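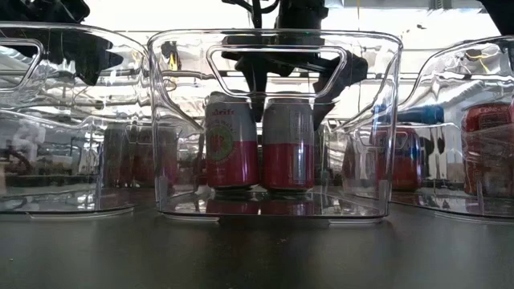

The Pelletier Student Automation Program is a two-semester elective in which senior students plan, program and document a complete sorting task. The gallery on this page records the can-handling unit, the first of the practical assignments. Drink cans are placed in clear plastic bins set side by side on a dark tabletop, and the arms work from behind and above them. The centre bin, with its two pink and silvery white cans standing upright, leaves only a narrow gap between one can and the next – a useful test of how carefully a team has set its approach angle.

Share this page | 74 shares | 6 comments

About the unit

Each team submits a written plan before it is given bench time at the Mellitz Building. Teams are assessed on their program, their logbook and a short oral presentation to staff. Marks are not deducted for a failed grasp, provided that the attempt is recorded and the cause discussed.

Clear bins were adopted in September in place of open trays. Students must now allow for the height of the rim and for reflections in the plastic, and the logbook template has been revised accordingly. Teams may record up to 2,000 attempts over the year.

Attendance and enrolment

The program is open to students in their final two years. Applications for the next intake close in December and should be lodged with the Pelletier program office, Room 273.

Print this page | E-mail this page

Contact us | Copyright Pelletier Student Automation Program | Back to top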